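Ticket 2763 – right hand stalls while placing pegs
Opened by: Meifang Qian, Grønli lab
Assigned to: Yiran Cheng

Hi Yiran, thank you so much for picking this one up again! The right hand stalled on 8 of 19 runs this morning on the peg board, always with the fingers curled down, and then the arm sits there until I clear the fault by hand. The left one has been a dear all day.
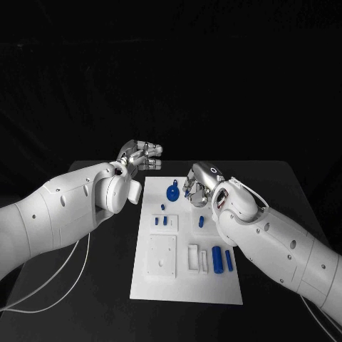
I did try your July settings first – no change, I'm afraid. Raising the finger timeout to 200 ms got me two clean runs and then it stalled again, so I've put it back. Logs are in the Miston folder. I'm keeping the right arm disabled until I hear from you.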